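Bretov 北欧編み物用語コーパス

編み物のパターン(編み図と文章による編み方説明)を集めて、ノルウェー語、スウェーデン語、英語、日本語の用語を対応づけたデータセットです。編み物が好きな人、翻訳をする人、そして「この略語、いったい何?」と編み針を持ったまま固まったことのある人に使ってほしくて作りました!

名前の由来
Bretovは最初に作業用フォルダにつけた名前で、特に意味はありません。変えようという話は何度か出たのですが、みんな慣れてしまったのでそのままです。

収録内容
パターン本文は481点、そこから切り出した指示文が3000文あります。用語の見出しは1343語。靴下、ミトン、帽子、丸ヨークのセーターが中心で、レース編みのショールも少し入っています。かぎ針編みは入っていません(ごめんなさい、いつかやりたいです)。

patterns.tsv には作品名、種類、原文の言語、想定する糸の太さ、本文が入っています。
sentences.tsv は一行が一文で、文番号、パターン番号、原文、日本語訳、訳者の頭文字の順に並んでいます。
terms.tsv は用語の対応表です。略語と正式な形は別の行にして、term_id で結びつけてあります。
notes.txt は訳注です。長いですが、個人的にはここが一番面白いと思っています。

文字コードはUTF-8、区切りはタブです。表計算ソフトで開くと「1-1」のような表記が日付に化けることがあるので、列の形式を文字列に指定して読み込んでください。

どうやって作ったか
元になったのは、Gudrun Engebretsenさんが長年書きためてきた手書きのパターン帳です。これが本当にすばらしくて、余白に「ここで必ず間違える」「夫には大きすぎた」などの書き込みがびっしり! 書き込みも本文と分けたうえで、margin列に残しました。ノルウェー語の書き起こしはKerstin Midtbøさん、スウェーデン語の部分はAlvar Sætherさんの担当です。 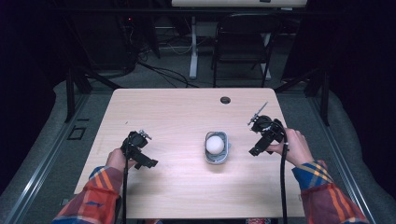 書き起こしの段階では綴りを直していません。同じ人が同じ帳面の中で「rett」と「r」と「rm」を混ぜて使っているのがむしろ貴重で、どの略語がどんな場面で出てくるかを見ていると、書き手の気分まで伝わってくるようです。統一した綴りが必要な方は norm 列を使ってください。

日本語訳は二人が別々に訳してから突き合わせました。一番もめたのは減らし目です。英語の「k2tog」は「左上二目一度」ですんなり決まるのに、ノルウェー語の「fell 1 m」は、どちらに傾けるのか書いていないことが多いのです。前後の段から読み取れるものには向きを付け、読み取れないものは単に「一目減らす」として、direction 列を空欄にしました。勝手に補わない、という方針です。

「表編み」と「メリヤス編み」の区別にも気をつけました。平編みで表の段と裏の段を交互に編む場合と、輪編みで表目だけを続ける場合では、原文の書き方がかなり違います。日本語にするとどちらもメリヤス編みの編み地になるので、shape 列に「平」か「輪」を入れてあります。ここは検索するときにとても便利です。

訳注から少しだけ
「vrangbord」は直訳しにくい言葉で、セーターの裾や袖口のゴム編みの部分を指します。「ゴム編み」だけだと編み方の名前になってしまうため、文脈に応じて「裾のゴム編み」「袖口のゴム編み」と訳し分けました。
「omg」は omgang の略で、輪編みの一周のことです。叫んでいるわけではありません。Damián Iturraさんは最初の一週間、ずっと驚きの声だと思って読んでいたそうです。

既知の問題
・ゲージの単位が一部そろっていません。10cm角あたりの目数と段数に直す作業は途中です。
・糸の名前が廃番品のままになっている行があります。代わりの糸は書いていません。
・配色図は文字に起こしていません。八枚花びらの星模様がたくさん出てくるので、これは次の版でぜひ入れたいです!
・sentences.tsv の訳文に「目を拾う」と「拾い目をする」が混在しています。

使い方の例
Kelechi Oyelaranさんは terms.tsv だけを取り出して、スマートフォン用の単語帳にしてくれました。外国語のパターンで初めて靴下を編む人なら、頻度順に並べ替えて上のほうから見ていくのがおすすめです。かかとの引き返し編みに関する語は、tag 列を heel で絞るとまとめて出てきます。

利用条件
用語表は自由に使ってかまいません。パターン本文は学習、研究、個人で編む目的に限ります。編み上がった作品を販売したい場合は、先にご相談ください。引用のときはBretovの名前と版番号を添えてもらえるとうれしいです。

誤訳の報告
文番号と、できれば実際に編んでみた結果を送ってください。編み地の写真も大歓迎です。返信は毎週水曜日にまとめて書いています。次の版は六月に出す予定で、ミトンの親指まわりの訳を全部見直しているところです。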